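The Front Room

January
By Closedden

The key to the front room was under the mat, where the woman from Steltier had said it would be. My sister and I had driven over from Cifuentes with the heater on and no radio. It was four in the afternoon and we had until six.
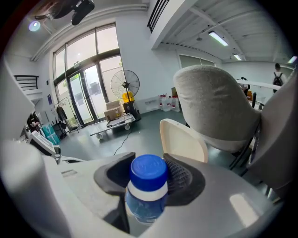
The job was simple enough. Our mother had rented the place for her shop, and the lease was up, and everything that belonged to her had to be out. What belonged to the building had to stay. We had a list from Steltier with the building's things on it, typed, two pages, and a pen to check them off with.

"Start with the chairs," my sister said.

The gray chairs were hers. They had come from the old apartment, and I knew the feel of that fabric on the backs of my legs from when I was small enough to wear shorts all year. The cream one was on the list. I had thought it would be the other way around, that the landlord would have the upholstered ones and our mother would have picked up the plastic one somewhere cheap. I read the line again and put a check next to it.

My sister sat down in one of the gray chairs and didn't get up for a while.

"She used to do the accounts in this," she said.

"She did the accounts in the car."

"Before that."

I went and looked at the jugs. They were not on the list. Our mother bought things in quantity when they were on sale, and then she gave them away, and then she bought more. She had kept a notebook of who had been given what, so that she would not give the same person the same thing twice. The notebook was at my house. I had read it through one night and found my own name in it 2 times, both for towels.

"What do we do with all this?" I said.

"Take it."

"Where?"

"Your garage."

"My garage is full."

"Then mine."

She did not have a garage. She had half of a carport, and the neighbor's boat was in it. I didn't say so. I propped the doors open with my foot and then with my shoe, and the cold came in, and I walked out to the car in one sock to move it closer.

The building had gone up in 1934 as a showroom for the Dukamano company, which sold stoves. Our mother had liked that. She told every customer who came in, whether they asked or not. She said you could still find the places where the stoves had been bolted down if you knew where to look, and she would walk them over and point with her toe. I never could find the marks myself. I used to nod.

When I came back my sister was on the phone with Steltier. She was using her work voice. She said yes, and yes, and then she said that it had never been in the lease. She put her hand over the phone.

"They want 500 for cleaning," she said.

"It's clean."

"I told them that."

"Tell them to come and look at it."

She told them. There was a long wait, and she rolled her eyes at me, and I put my shoe back on. The doors swung shut. She said all right, and thank you, and hung up.

"They'll send someone at six."

So we cleaned it. It didn't need it, but we cleaned it. I did the glass as high as I could reach and my sister did the floor on her knees with a towel, going backward toward the doors. We had not cleaned a room together since we shared one. She still did the corners first. I still left streaks, and she still came along behind me and did the pane over again without saying anything about it, and I let her.

At five we stopped and shared a sandwich. She asked me about the number on the account, and I told her, 1053 dollars, after the last bills. She nodded. She had guessed less.

"She would have said that was a good year," my sister said.

"It was a good year."

"Was it?"

"She paid everybody."

We carried the first gray chair out between us. It was heavier than I remembered, and it would not go in the back of the car upright or on its side. We tried it upside down. We took out the spare tire and tried again. Then we stood on the sidewalk with the chair between us, and my sister sat down in it, in her coat, with her hands in her pockets.

A man walking a dog went around us and said good evening.

"We could leave one," I said.

"Which one?"

"I don't know. Either."

She thought about it. The streetlights came on up the block. Through the glass I could see the cream chair where I had pushed it, facing the wall, and I thought I ought to go in and turn it around before the person from Steltier came.

"No," she said. "We'll make two trips."

"It's an hour each way."

"I know how far it is."

I held the chair steady while she got up, and we took hold of it again, she at the legs and I at the back, and tried it through the side door.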